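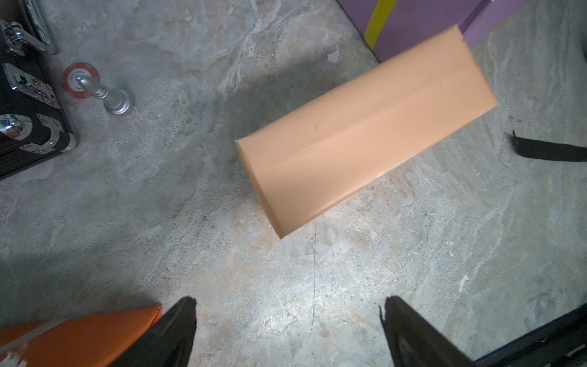
Peach box, matte paper wrap, over the gray marbled concrete. Orange box and black hard-shell case at left.

Turnus packing room – wrapping and cases

This page belongs to the Rallis storage project at the Asau building. It covers wrapped boxes and the hard cases kept on the same floor. Page last edited March 10, 2018.

Wrap: smooth matte paper, one color per box. The short end is folded and comes out slightly rounded, with faint creases. A fold line along the upper face is acceptable under the Jader packing sheet. Small specks on the top face are not grounds for rewrapping.

Color: peach and orange are separate groups and are logged separately. The orange box shown has a thin white stripe or strip of tape running diagonally.

Case: black shell, chrome latches and handle fittings on the side. The middle latch is a rectangular buckle with a small lock dial. Dial codes are kept in the Rallis log, entry 748.

Floor: paper scraps are swept up at the end of each shift. The December log lists 1,889 wrapped boxes; shelf capacity is over 4,000. Box labels start at 294.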